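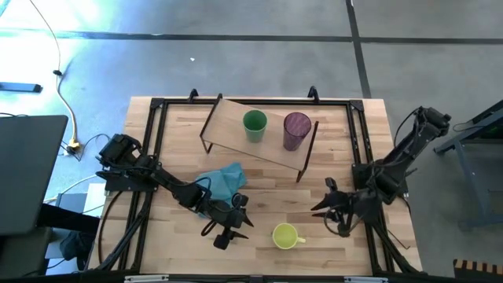 4장. 양팔 작업대 켜기 전과 켠 뒤에 지킬 것들

3장까지 따라오셨으면 팔은 프레임에 붙어 있고 Climusa도 깔려 있을 거예요. 이제부터는 매일 하는 일입니다. 제가 이 장을 쓰면서 제일 많이 고친 데가 순서인데요, 처음엔 안전 규칙만 따로 모아 놨더니 다들 그 페이지를 건너뛰고 바로 전원부터 켜시더라고요. 그래서 규칙을 순서 안에 섞어 버렸습니다. 귀찮아도 위에서 아래로 읽어 주세요. 익숙해지시면 맨 뒤 짧은 점검표만 보셔도 됩니다.

이 장은 Soylu 작업장의 Ludton 양팔 작업대를 기준으로 썼어요. 다른 방에서 쓰시는 분들은 바닥 테이프 위치나 모니터 자리가 다를 수 있으니 그 부분만 바꿔서 읽으시면 돼요.

4.1 바닥과 주변부터

1. 작업대에 손대기 전에 한 바퀴 도세요. 바닥에 검은 테이프 선이 꺾여 있는 모서리가 보이죠? 팔이 켜져 있는 동안에는 조작하는 사람 말고는 그 선 안으로 들어오지 않습니다. 구경하러 온 손님도 마찬가지고, 저한테 급하게 할 말이 있는 분도 마찬가지예요. 선 밖에서 부르시면 제가 멈추고 나갈게요.

2. 바닥에 나와 있는 선을 확인하세요. 얇은 케이블이랑 노란 플러그처럼 바닥에 놓이는 것들은 발이 걸리는 길에 있으면 벽 쪽으로 밀어 놓거나 덮개를 씌웁니다. 플러그가 어디에도 안 꽂혀 있다면 어느 장비 것인지 확인하고 나서 꽂으세요. "아마 이거겠지" 하고 꽂는 건 금지입니다. 저도 해 봤는데, 옆 장비가 켜져서 간이 철렁했어요.

3. 작업대 밑에 둔 상자나 가방은 팔 케이블에서 떨어뜨려 놓으세요. 왼쪽 팔 베이스에서 내려오는 케이블 다발이 프레임 옆을 타고 바닥 쪽으로 가는데, 가방끈이 여기 엉키면 가방을 집어 드는 순간 케이블까지 같이 당겨집니다.

4. 모니터는 조작 위치에서 고개만 돌리면 읽히는 각도로 맞추세요. 몸을 틀어야 보인다면 잘못 놓인 거예요. 화면을 보려고 상체를 숙이다가 팔 쪽으로 기울어지는 분이 꽤 많습니다.

주의: 비상 정지 버튼은 앉아서도, 서서도 손이 닿아야 합니다. 둘 다 해 보세요. 앉아서만 해 보고 시작했다가 서서 물건 놓을 때 손이 안 닿는 경우가 있거든요.

4.2 프레임과 팔 고정 확인

전원은 아직 꺼져 있어야 합니다. 제어기 표시등을 눈으로 확인하고, 전원 코드가 빠져 있는지도 보세요.

1. 상판을 두른 검은 알루미늄 프레임을 네 변 모두 손바닥으로 눌러 봅니다. 덜컹거리면 안 돼요. 먼 쪽 변에 있는 검은 클램프는 왼쪽 것, 오른쪽 것 따로 흔들어 보시고요. 조금이라도 돌아가면 조입니다.

2. 가까운 쪽 변에 달린 작은 흰 클립도 제자리에 있는지 보세요. 빠져 있으면 시작하기 전에 다시 끼웁니다. 작업 중에 상판 위로 튀어 들어오면 그리퍼가 물 수 있어요.

3. 양쪽 팔의 베이스를 두 손으로 잡고 앞뒤로 밀어 보세요. 링크 중간을 잡고 흔들지 마세요! 관절에 무리가 가는 데다 베이스가 헐거운 건지 관절 유격인지 구분도 안 됩니다.

4. 볼트를 다시 조여야 하면 육각 렌치로 대각선 순서로 조입니다. 한 개를 끝까지 조이고 다음으로 넘어가지 말고, 조금씩 돌아가면서요. 조인 날에는 장부에 이름을 적어 주세요.

5. 손목을 감고 도는 케이블은 고리 모양에 여유가 있어야 합니다. 손목을 한쪽 끝까지 돌렸을 때 팽팽해지면 여유가 모자란 거고, 반대로 너무 늘어져서 상판에 닿으면 물건을 쓸고 지나가요. 저는 손가락 하나가 편하게 들어가는 정도로 맞춥니다. 오른쪽 팔처럼 링크를 따라 길게 지나가는 케이블은 타이를 너무 세게 묶지 마세요.

참고: 가동 시간이 366시간을 넘으면 Climusa 첫 화면에 정비 알림이 뜹니다. 닫기 버튼이 있긴 한데요, 닫지 말고 Kevser Kaplan에게 알려 주세요. 내선 2939번입니다. 점심때는 자리에 안 계실 때가 많으니 메모를 남기면 돌아와서 전화 주세요.

4.3 물건 올리기

Jina 과제는 부엌에서 볼 법한 물건을 집고 옮기는 동작을 다룹니다. 그래서 컵, 머그, 천이 자주 올라와요. 단순해 보여도 물건 올리는 단계에서 사고가 제일 잦으니 천천히 하세요.

1. 팔이 꺼져 있거나 Climusa가 "정지 유지" 상태일 때만 손을 넣습니다. 화면에 "대기"라고 나오는 건 정지가 아니에요. 대기 상태에서는 명령이 들어오면 바로 움직입니다. 이 두 단어가 헷갈린다고 제가 10월부터 계속 바꿔 달라고 하고 있는데 아직 그대로네요.

2. 선반부터 놓습니다. 가는 철사 다리가 상판에 모두 닿았는지 확인하고, 나무판 한쪽 끝을 손가락으로 톡 눌러 보세요. 들썩이면 위치를 옮깁니다. 선반이 상판과 비스듬한 건 괜찮아요. 과제 카드에 따라 일부러 틀어 놓는 날도 있으니까 반듯하게 고쳐 놓지 마시고 카드를 먼저 보세요.

3. 컵은 선반 위에 세우고, 판 가장자리에 밑면이 걸치지 않게 합니다. 초록 플라스틱 컵하고 보라색 텀블러를 나란히 놓을 때는 사이를 띄워 주세요. 그리퍼 손가락 한 짝이 들어갈 틈은 있어야 옆의 것을 밀지 않고 집을 수 있습니다. 키가 큰 쪽이 넘어지기 쉬우니 저는 그쪽을 먼저 놓고 자리를 잡아요.

4. 머그는 입구가 위로 오게 놓고 손잡이 방향을 카드와 맞춥니다. 카드에 "손잡이 오른쪽"이라고 되어 있으면 조작 위치에서 봤을 때 오른쪽이에요. 로봇 기준이 아닙니다. 양팔이라 로봇 기준 오른쪽이라는 말이 아예 안 통하거든요.

5. 천은 카드 지시대로 펴거나 뭉쳐 둡니다. 뭉쳐 두라고 되어 있으면 정말 그냥 툭 뭉치면 돼요. 예쁘게 접는 분들이 계신데, 그 마음은 알지만 참아 주세요. 실밥이 길게 나온 천은 쓰지 않습니다. 그리퍼 손가락 사이에 감기면 빼는 데 한참 걸려요.

6. 깨지는 물건, 액체가 든 물건, 날이 있는 물건은 올리지 않습니다. 마시던 커피도 포함이에요! 상판 위에 있는 컵은 전부 과제용이라고 생각하시고, 본인 컵은 테이프 선 밖에 두세요.

주의: 물건이 굴러서 떨어지면 잡으려고 손을 뻗지 마세요. 떨어지게 두고, 정지하고, 그다음에 줍습니다. 반사적으로 손이 나가는 게 제일 무섭습니다.

4.4 전원 켜고 첫 움직임

1. 머리카락은 묶고, 목걸이 명찰은 벗거나 셔츠 안에 넣습니다. 헐렁한 소매는 걷으세요.

2. 제어기 전원을 켜고 Climusa에 로그인합니다. 본인 계정으로요. 앞사람 계정이 열려 있으면 로그아웃부터 하세요.

3. 속도 상한을 55퍼센트로 내립니다. 새 물건 배치로 시작할 때는 누구든 여기서 출발해요. 올리는 건 첫 회를 무사히 끝내고 나서입니다.

4. 비상 정지를 한 번 눌러 봅니다. 두 팔 모두 멈춤으로 표시되어야 하고, 한쪽만 표시되면 그날은 쓰지 않습니다. 껐다 켜니까 되더라, 이것도 안 돼요. 내선으로 연락 주세요.

5. 비상 정지를 풀고 왼쪽 팔만 천천히 움직여 봅니다. 그다음 오른쪽 팔만. 둘 다 이상 없으면 같이 움직입니다. 움직이는 동안 눈은 화면보다 팔에 두세요.

6. 그리퍼를 열고 닫아 봅니다. 손가락 끝이 뾰족한 편이라 나무 상판을 찍으면 자국이 남아요. 끝이 아래를 향한 자세로 상판 가까이 내려갈 때는 속도를 더 줄이세요.

7. 두 그리퍼를 상판 가운데로 모아 봅니다. 여기가 충돌이 나기 제일 쉬운 자리예요. 한쪽이 가운데에서 물건을 집고 있으면 다른 쪽은 기다리는 게 기본 규칙이고, 양손으로 같이 잡는 동작은 카드에 그렇게 적혀 있을 때만 합니다.

참고: Climusa의 충돌 회피는 팔끼리만 봐 줍니다. 선반도, 컵도, 여러분 손도 모릅니다. 켜 놨으니 괜찮겠지 하고 방심하지 마세요.

4.5 작업 중에 멈춰야 할 때

다음 중 하나라도 생기면 바로 정지합니다. 누가 멈췄는지 따지지 않으니까 애매하면 그냥 누르세요.

누군가 테이프 선을 넘었을 때
클램프나 볼트 쪽에서 딱딱 소리가 날 때
케이블이 관절에 끼거나 물건을 끌 때
그리퍼가 천을 문 채 명령을 듣지 않을 때
선반이 밀려서 카드와 위치가 달라졌을 때
화면의 팔 자세와 실제 자세가 다르게 보일 때

정지한 다음에는 원인을 적고 나서 다시 시작합니다. 길게 안 쓰셔도 돼요. "오른쪽 손목 케이블 걸림, 고리 다시 잡음" 이 정도면 충분합니다. 오류 코드 13이 같이 떴다면 그 숫자도 꼭 적어 주세요. 이건 손목 과부하 코드인데, 같은 날 또 나오면 그 팔은 쉬게 합니다.

물린 천을 뺄 때는 힘으로 당기지 말고 그리퍼 열기 명령부터 보내세요. 그래도 안 열리면 전원을 내리고, 팔이 처지지 않게 다른 사람이 아래 링크를 받친 상태에서 뺍니다. 혼자 계시면 누가 올 때까지 기다려 주세요. 저도 혼자 해 보려다가 손목만 삐끗했어요.

4.6 끝낼 때

1. 양팔을 쉬는 자세로 보냅니다. 서로 멀어진 걸 보고 나서 전원을 끄세요. 가운데에 모여 있는 채로 끄면 팔이 내려앉으면서 컵을 덮칩니다.

2. 물건을 내립니다. 컵류는 상자에, 천은 털어서 따로 둡니다.

3. 상판을 마른 걸레로 닦고 새로 찍힌 자국이 있으면 장부에 위치를 적습니다.

4. 바닥 테이프가 들뜬 곳이 있으면 눌러 붙이거나 새로 붙이세요. 테이프 롤은 공구 서랍 둘째 칸에 있습니다.

5. 로그아웃하고 모니터를 끕니다.

짧은 점검표 (출력해서 모니터 옆에 붙이세요)

바닥 선과 플러그 확인
테이프 선 안에 다른 사람 없음
프레임, 클램프, 베이스 흔들림 없음
손목 케이블 여유 있음
물건 배치는 카드와 같음
비상 정지 눌러 봄, 두 팔 모두 멈춤 표시
속도 상한 55퍼센트
왼쪽 따로, 오른쪽 따로, 그다음 같이

카드 읽는 법과 물건별 배치 예시는 5장에 있습니다.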